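> On November 23, 2021, Troels Ladefoged wrote:
>
> Does the Go policy still work without the depth input? And how many demos did you end up using?

Troels, quick one before I run for the train.

Yes, RGB only now. Trained on 3000 demos, all from the Skarkodora set. Picking a single stone out of a heap is the hard bit -- best checkpoint managed up to 47 clean picks before a double grab. Shorter action chunks (12 steps) helped more than the bigger encoder did, wich surprised me.

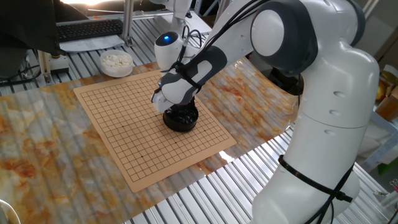 *Gripper over the black bowl, grid still clear.*

White stones are worse, they get lost in the glare off shiny surfaces. Not sure if thats lighting or too few examples. Will retrain with the October data added and post the curves to the list.

Placement numbers to follow -- haven't checked them properly yet.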